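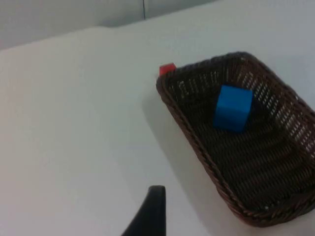 Piroska Kozma wants the club to stop resetting the arm between attempts, and she wrote to the list to say so. Her point is that a run which starts from wherever the last one ended tells us more about the program than a run from the home position. We will try it her way until the end of November and then compare the logs.

The basket task is the only one we are entering at the Machala meet this year. The arm has to handle cubes in two sizes, with a woven basket on the table. Large cubes belong in the basket and small ones stay out of it. Color does not count toward the score. Teams that sort by color will lose points, so please take the old color check out of your code if you copied it from last year's folder.

As of October 3, 2023, we have logged 179 attempts out of the 200 we planned for the fall. Most of the failures came from the approach. The gripper came in too low and caught the rim. Dosby group has raised its approach height and Tasico group is still testing.

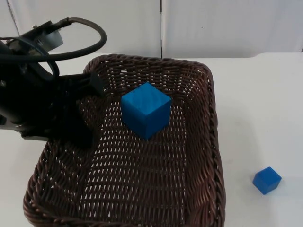
Before the next session

Bring your own laptop with the new version already installed. We have 2 spare chargers and they go quickly. Each group gets 6 runs before it has to give up the table. Write down the starting position for every run, even the bad ones. Log sheets go in the Gristex binder by the door.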